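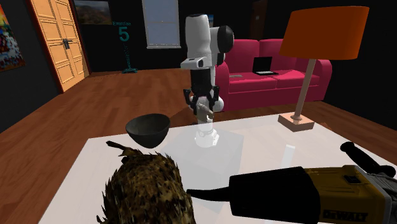

Wilma Dijkstra wrote to me after my last column to say that a pass in simulation should never be allowed to count as a pass, and that anyone who had spent a winter mending real arms would agree with her. I have thought about her letter a good deal. I think she is half right, and the half she has wrong matters to anyone who writes the rules.

At Bruncombe we set pick-and-place exercises in simulated rooms before a trainee or a piece of software goes near hardware. A rendered arm holds a small object over a white table, with a bowl to one side and a power tool lying in the foreground. Behind it there may be a pink sofa and a lamp. The numbered exercises are short, and the written sheet for each one used to be shorter still: pick up the object, put it in the bowl, record the result.

The trouble was in the word "result". When we went through last year's log we had 1164 runs marked as passes. In 392 of them the sheet did not say which version of the scene had been used. You could not load the same room again and see whether the same thing happened. Those runs may all have been good ones. We can't tell, and a rule that lets you file a result you can't repeat is a bad rule.

So my first request is dull. Write down the scene version, the starting position of every object and the random seed, and write them down before the run starts. Belmonte already does this and it adds nearly 26 seconds to each exercise. I have heard that called a burden.

My second is that clutter should be part of the test, and should be listed. A bare table teaches an arm to work over a bare table. Put a heavy tool near the bowl and the planner has something to think about. But if one lab's clutter is a mug and another's is an angle grinder, their pass rates should not sit in the same column, and at present they do. The draft guidance from the Plevden group says only that scenes should be "realistic". I would strike the word out and ask for a list.

Then there is contact. This is where Wilma has her point. Simulated fingers and simulated objects meet according to numbers somebody typed in, and friction is the easiest of those numbers to be generous with. At Cekum they ask for each exercise to be run at three friction settings, the lowest of them quite unkind, and they publish all three. I would make that the minimum everywhere. It costs computer time and very little else.

Where I part from her is on throwing the simulated pass away altogether. A planner that swings its elbow through a tool on a rendered table will probably do so on a real one, and I would much prefer to learn that at no cost in gearboxes. The failures carry over better than the passes do. A sensible rule would say so: a failure in simulation stops the work, and a pass permits the next stage, at reduced speed, with a person at the stop button.

The certificate should carry the same wording. Ours still says "competent", with no mention of where or on what. I have asked for it to read "passed in simulation, scene version as stated", and the new forms are due from the printer in March. Until they come, we are writing it in by hand.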